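4 Rettungswesten und Sammelplatz einrichten

Jetzt kommt der Teil, auf den wir uns beim Schreiben dieses Handbuchs am meisten gefreut haben! Die Fähre Lera ist mit dem Kulero-System ausgerüstet, und wer es einmal sauber eingerichtet hat, weiß im Ernstfall auf einen Blick, welche Weste ausgegeben ist und welcher Sammelplatz noch auf Fahrgäste wartet. Plant für den ersten Durchgang ruhig einen ganzen Vormittag am Liegeplatz ein.

Stand dieses Abschnitts: 25. August. Er ersetzt die Fassung vom Juni vollständig.

4.1 Bevor ihr anfangt

Ihr braucht die Stauliste des Schiffs, das Draron-Lesegerät mit geladenem Akku, den Schlüssel für die Westenkästen und einen wasserfesten Stift. Die Zentraleinheit auf der Brücke muss laufen und grün melden.

Achtung: Die Einrichtung nie während der Fahrt und nie mit Fahrgästen an Bord durchführen. Solange das System im Modus »Einrichten« steht, löst es keinen Sammelalarm aus.

4.2 Westen anmelden

1. An der Zentraleinheit das Menü »Bestand« öffnen und »Einrichten« wählen. Die Anzeige wechselt auf Gelb.

2. Den ersten Westenkasten auf dem Oberdeck aufschließen und die Kastennummer am Lesegerät eingeben. Immer an Steuerbord vorn beginnen und dann nach achtern arbeiten, sonst passt die Reihenfolge später nicht zum Deckplan.

3. Jede Weste einzeln herausnehmen und das Lesegerät flach an den Anhänger unter dem Kragen halten. Ein kurzer Ton heißt: angemeldet. Zwei Töne heißen: Diese Weste kennt das System schon.

4. Bei der Gelegenheit Gurte, Schnalle, Pfeife und Licht prüfen. Beschädigte Westen kommen sofort aus dem Kasten und werden mit »A« im Lesegerät ausgetragen.

5. Kasten schließen, mit der grünen Taste bestätigen, weiter zum nächsten.

Hinweis: Kinderwesten haben einen eigenen Nummernkreis, der bei 3174 beginnt. Sie dürfen nicht in denselben Kasten wie Erwachsenenwesten — auch dann nicht, wenn dort gerade so schön Platz wäre.

Mit etwas Übung geht das wunderbar flott von der Hand, und man lernt sein Schiff dabei noch einmal ganz neu kennen (wir haben hinter Kasten 14 einen Stauraum entdeckt, der in keinem Plan stand).

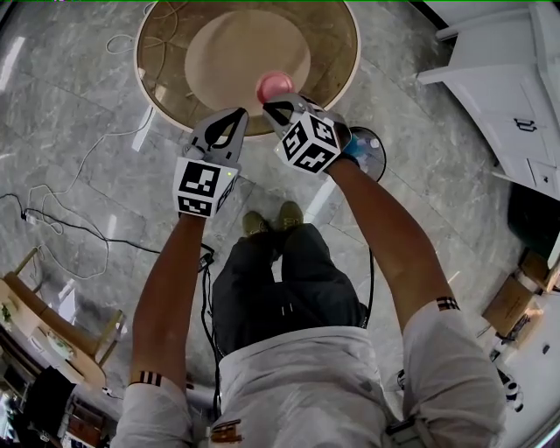 Wenn alle Kästen bestätigt sind, das Lesegerät in die Ladeschale auf der Brücke stellen. Die Übertragung startet von selbst. Bei voller Ausstattung meldet die Lera 1399 Westen; weicht die Zahl ab, zeigt die Zentraleinheit den betroffenen Kasten an, und ihr müsst nur diesen einen wiederholen.

4.3 Sammelplätze zuordnen

1. Im Menü »Sammeln« den Platz A auswählen und die zulässige Personenzahl von der Tafel am Platz übernehmen. Nicht aus dem Gedächtnis eintragen!

2. Die zugehörigen Westenkästen und Rettungsinseln anhaken. Inseln der Bauart Ogilvie erscheinen in der Liste mit einem O vor der Nummer.

3. Den Zählmelder am Platz einschalten und warten, bis er in der Liste auftaucht.

4. Für die Plätze B bis D wiederholen.

5. »Prüfen« drücken. Das System vergleicht jetzt die Summe der Plätze mit der zugelassenen Personenzahl des Schiffs.

Achtung: Meldung 108 bedeutet, dass ein Sammelplatz überbelegt ist. In diesem Zustand darf das Schiff nicht ablegen. Die Meldung lässt sich zwar wegdrücken, sie steht aber weiterhin im Protokoll, und die Ursache muss vor der Abfahrt behoben sein.

4.4 Probealarm

Zum Schluss der schönste Moment: Modus zurück auf »Betrieb«, Besatzung auf die Stationen, Probealarm auslösen. An jedem Sammelplatz muss die Ansage klar verständlich sein, auch bei laufender Maschine und offener Bugklappe. Geht also wirklich hin und hört es euch an — auf der Brücke klingt es immer gut.

Hinweis: Bleibt ein Zählmelder stumm, zuerst den Stecker unter der Abdeckung prüfen. Der sitzt straff und rastet erst mit einem deutlichen Klick ein.

Das Protokoll ausdrucken, vom Schiffsführer unterschreiben lassen und im Sicherheitsordner hinter Register 4 ablegen. Nach jedem Austausch von Westen oder Inseln Abschnitt 4.2 für die betroffenen Kästen und danach 4.4 komplett wiederholen.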